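Thread: How many takes before you train? Toy food into toaster oven
Board: Arms and grippers > Teaching by example

gridleaf
Posted 2025-02-03

Looking for opinions before we record any more. The task is one arm, one toaster oven, and a piece of yellow toy food that looks like an ear of corn. Pick it up, put it in the oven, let go, back out. We have 271 takes so far, all driven by hand, and the wrist camera is the main input.

The first policy we trained does fine on the approach and then gets worse the closer it comes to the oven. It stalls in front of the opening or goes in at a bad angle. One person on our side wants to keep going to 500 before we touch anything else. I would like to throw out a chunk of what we have and record it again slower.

Wrist view from one of the takes:
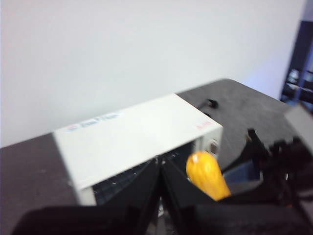 Replies (oldest first)

pallet_jack
You can see the problem in your own picture. The lettering on top of the oven is a smear. If your wrist frames look like that during the part that matters, the model has very little to go on right where it needs the most. Slow down for the last stretch. What exposure are you running?

gridleaf
Auto. I know.

pallet_jack
Fix that first. Lock it, add light if you have to, then record 3 takes and look at them one frame at a time before you do anything bigger.

ohmsworth
I don't agree that blur is the main thing. Our arm has blurry wrist frames all day long and it still places parts. A bit of blur in training is fine if you get the same blur when the policy runs. What hurts is drivers who don't agree with each other. If one person comes at the opening from the left and another comes straight in, the policy splits the difference and hits the door frame.

How many people drove those takes?

gridleaf
Four, with no written rules. Two of them like to tilt the toy before they get to the oven and two don't.

ohmsworth
Then there's your answer. Write half a page of rules and have everyone read it. Same approach side, same tilt, same place to let go.

tansy_b
Both of you can be right. I would sort the takes by driver and train on one driver only. It costs you an evening. If the small set beats the big one, you know it was the mix.

Also check your endings. On the Dindano job we had a lot of takes that stopped the moment the part was released, so the arm had no idea how to leave. It would let go and then just sit there with its fingers in the bin.

gridleaf
Endings are probably not great either. We trim by hand and everyone trims in a different spot. I pulled a wrist frame with the corn in the oven and the gripper out in front: 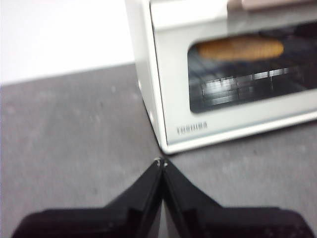

Corn behind the glass, fingers at the lower corner of the oven.

tansy_b
OK, so that's a view the policy needs plenty of. I would pick one fixed rest pose and make every take end there. Then trimming is easy because you cut when the arm stops.

ohmsworth
Do you label success by hand or from the wrist camera? In that one I can make out the toy through the glass, but there are reflections off the rack under it. I wouldn't trust an automatic check on that.

gridleaf
By hand. The driver presses a key for good or bad right after the take. We tried the auto labeler in Bukel and it marked too many bad ones as good, so we turned it off.

marrowbyte
Going the other way from everyone here: don't delete anything. More than 1000 takes is where ours started to behave, and the early messy ones helped with recovery. Tag them low quality and give them less weight. You can always drop them later. You can't get them back.

pallet_jack
That works if you have the hours. Most small groups don't. I'd take 200 clean ones over a thousand sloppy ones for a single task like this.

marrowbyte
For a single task with the oven in a single spot, maybe. The minute someone bumps the oven you're back at zero. Gridleaf, do you move it between takes?

gridleaf
Now and then, a few inches. It isn't in the rules because we don't have rules.

ohmsworth
What does the rest of the room look like to the camera? When the wrist swings away from the oven it's going to see everything, and the policy will happily learn the furniture.

gridleaf
Fair point. Another one with the wrist pointed away from the oven's front, so you get the wall, the curtains, a chair and someone sitting by the table:
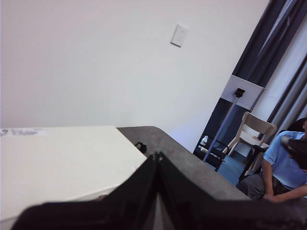
Posted for: Nunside Manipulation Team

ohmsworth
Yeah, that's a lot of stuff that has nothing to do with corn. I'd hang something plain across that side, or else go the other way and change it on purpose every session. Leaving it the same for every take is the worst choice of the lot.

tansy_b
I'd leave the room alone and change it up a little. Move the chair, have people sit in different spots or not at all. If you hang a sheet, you'll need the sheet forever.

pallet_jack
Agree with tansy on that. Crop the wrist image too if your setup allows it. We cut the top off ours at Aoun and lost nothing that mattered.

gridleaf
Cropping the top would lose part of the oven in some poses, so probably not for us. Plan for now:

Lock the exposure and slow down near the opening.
Half a page of rules for all four drivers.
One rest pose at the end of every take.
Old takes stay on disk, tagged, and left out of the next run.
Move the oven between takes and log where it was.

I'll run the single driver test tonight with what we have.

marrowbyte
Keep the old ones in at low weight for at least one run so you have something to compare. Otherwise good.

gridleaf
Can do. Will post numbers in April if not before.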